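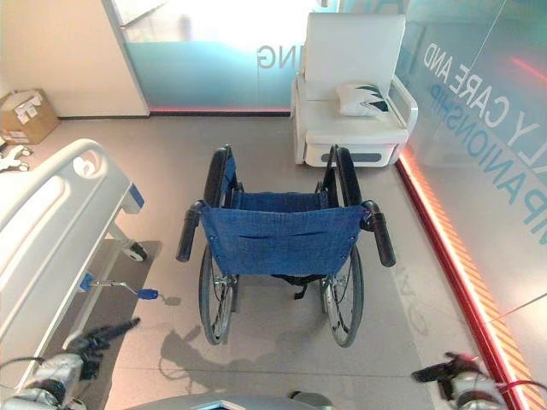 Skovetora 2.6 Update Now Available for Download

January 8, 2019 - Kistia today released version 2.6 of Skovetora, its turn-based canal-building game for home consoles and Windows. The update is free to all registered owners and requires 600 MB of free storage on the console or hard drive.

Version 2.6 adds a cooperative mode for up to four players, a rebuilt map editor and 76 new lock and weir pieces. Saved games from earlier versions will load normally. Once a game has been saved under version 2.6, it can't be opened in an older version, and players who share save files should update at the same time.

Cooperative Mode

Each player controls one section of the canal and draws from a common budget. Sessions are hosted on the Ollum network service, and a player who drops out can rejoin within 6 minutes without losing their section. Local split-screen play is limited to two players.
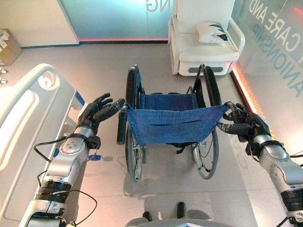
Folding wheelchair with blue fabric backrest, seen from behind.

Map Editor

The editor now supports maps of up to 2000 tiles per side on Windows. The console limit is unchanged. Terrain can be painted by height or by soil type, and water flow is recalculated when the brush is released. Custom colours can be assigned to each soil type and are stored with the map.

The flow model was rewritten by Siddiqui, the studio responsible for the original console version. Basins that used to overflow at the corners - a fault reported since the March update - now drain at the correct rate.
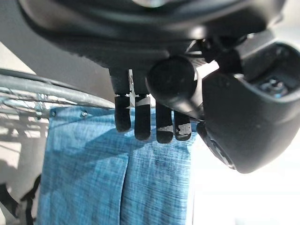 Maps made in the previous editor are converted the first time they are opened, and the original file is kept in a backup folder. Conversion of a large map can take several minutes. The console shouldn't be switched off while the progress bar is on screen.

Availability

Consoles set to update automatically will fetch version 2.6 the next time they are in standby. Other owners can select Check for Updates from the main menu. The boxed edition will continue to ship with the earlier version on disc.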